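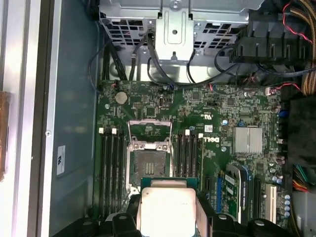

When can the public come and see the robots at the Himmont workshop? The doors open at 10 am on the June open day and stay open until 4 pm, and there is nothing to pay.

HIMMONT, June – Prellus, the repair and reuse firm, is delighted to invite neighbours, families, schools and anyone with a soft spot for old computers to its open day, where its robots will be working on desktop machines all day long (with a pause for lunch, naturally!).

The star of the day will be Skumance, the robot arm our team has been teaching to handle processors. Visitors can stand close by while its gripper holds a chip near the open socket of a Dell board, a fiddly job that many of us still do with our tongues between our teeth. There will be 7 benches to wander round, and our technicians will happily talk for as long as you care to listen.

Last year's open day brought in 184 visitors, and over the past twelve months the workshop has sent 696 computers back out to homes and classrooms, a figure we are very proud of indeed.

Tea and cake will be served in the Bandara Room from 11 am. School groups are asked to book ahead through the Prellus front desk, where the team can also help with parking and step-free access.

ENDS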